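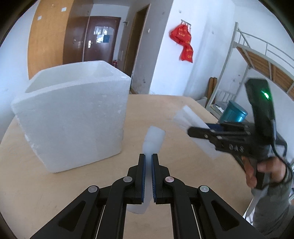

Posted by helpdesk2, Bidby branch, 11th January
1 min read

Ticket: label printer skipping every other label

Started after we switched to the Briggs rolls. Old rolls fine. Printer feeds, prints one, spits a blank, prints one. Counter says nearly 3,000 so head shoud be ok.

Tried:
- power off, 8 minutes, back on. Same
- gap sensor recalibrated twice. Same
- put old Pamach roll back in, prints fine

Label length in driver was still set for the Pamach size. Changed to 36 mm, ran a strip, no blanks so far. Shipping still has the old setting on thier PC, someone needs to change it before Monday.

Leaving open til then.

2 comments · 0 shares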